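Lists > Handheld Capture > Evaluation kits > Message 183

Print this message | E-mail this message

Subject: Re: Prelier hand-held gripper kit, anyone past the trial period?

On Friday a list member wrote:

> We have a quote from Vallbridge for five Prelier kits and are
> trying to decide before the trial units go back. The sales sheet
> talks mostly about the camera. Can anyone comment on the fingers,
> the mount, and how much of the recorded data survives the export
> filter? Our tasks are household: laundry, baskets, small items
> picked up off the floor.

We have had two of the kits since December, on the standard contract, so these are paid units and the support we got was the ordinary support.

Fingers. The stock pair is a plain block shape, black, screw mounted. They are stiff enough for rigid plastic and I have not managed to bend one. The weak point is thin cloth on a hard floor. The front face is too thick to get under a single layer, so operators learn to pinch a fold from above. If your policy is going to run on an arm with slimmer fingers, that habit will be in your data and you will have to live with it. Vallbridge sells a tapered pair separately. Ask for it to be included in the quote.

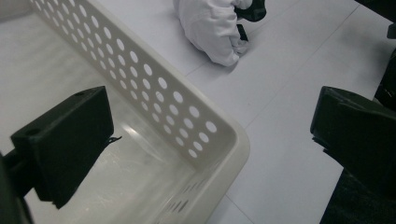 Mount. Check the screws daily. Ours backed out slightly over the first few weeks, and the offset showed up as a slow drift in the reported jaw opening before anyone felt play in the hand. Thread locker fixed it. The Lozano mount that some people here use is heavier but has a locating pin, and I would take the pin.

Export. We recorded 3,681 episodes and the Pleten filter kept nearly 2,000. Most of the rejects were tracking loss. Pale glossy floors were the worst case for us, along with anything done very close to a blank wall. Two changes helped:

- start each episode with a slow sweep of the room before moving to the object
- leave a textured mat or some furniture in view

Perforated baskets gave no trouble in tracking. They did confuse the automatic grasp labels – the labeler marks a grasp on jaw width alone, and a finger hooked over a rim reads as open. We relabel those by hand.

Battery life matches the sheet. The trigger is stiff and the left-handed version is no better.

I would buy the kit again at the trial price. At list price I would compare it against the Lozano first, mainly on the mount. I can send the relabeling script off list, but it assumes export format 2 and will need editing for anything older.

Reply to list | Print this message | E-mail this message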